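Standthorpe renters to get longer notice on water shutoffs

Jan 15, 2020

The Standthorpe town council voted late last night to make landlords and the water department give at least 10 days' notice before any planned shutoff. Old rule was 2. Takes effect in May.
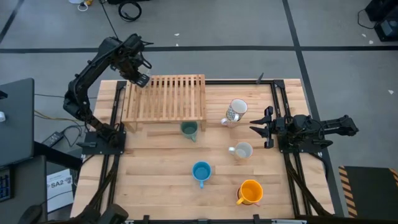 Renters had been asking for this since the fall, and one tenant on Hafstein Street told the meeting that two days was no good to anyone who works nights. She'd come home at six in the morning to a dry tap and a note dated the afternoon before, she said, and the number on the note rang through to a full mailbox.

The vote was close, and it came after almost 4 hours of talk, most of it on who pays when a notice goes out late. In the end the council left that part alone. Fines stay where they are for now, up to $1,000 for a landlord who skips the notice altogether, nothing for one who is a day or so behind. Several people in the back rows were not happy and said so.

Emergency repairs are not covered. If a main breaks, the crew can close the valve right away, same as before, and the department only has to post the street names on its web page and on the board outside the town office. What counts as an emergency is spelled out for the first time — burst pipes, dirty water, fire calls. A leaking meter isn't one.

Notices have to be on paper, on the door of each unit. A single sheet in the lobby won't do anymore, which was the sore point at the Nirement apartments last year, where the lobby board was behind a locked door for most of the summer while the floor was being redone. Tenants on the upper floors used the back stairs and never saw it. Text messages are allowed as an extra but they dont replace the paper.

The water department asked for a shorter period, five days, and said its repair schedule gets moved around too much for anything longer. Weather, parts, crews called off to other jobs. The council's answer was that a job can slip by up to a day without a new notice. Anything more than that and the clock starts over.

Work on the old line under Gandia Avenue is the first big job that will fall under the new rule. It's set to start after the change and run block by block from the rail bridge to the school, with taps off during the day only. The department says it will put out a map, no date given. Stores on the avenue asked wether the work could be done at night and were told no, too much noise and the overtime isn't in the budget.

Also passed, without much discussion: a free fill station in the parking lot behind the library on any day when a planned shutoff runs past noon. Bring your own jugs. The lot will be closed to overnight parking on those days, and cars left there will be ticketed.

A proposal to credit renters' bills for long shutoffs was put off to the next meeting. Written comments on it can be dropped at the town office or mailed in. The full text of the new rule should be up on the town's page by the end of the week.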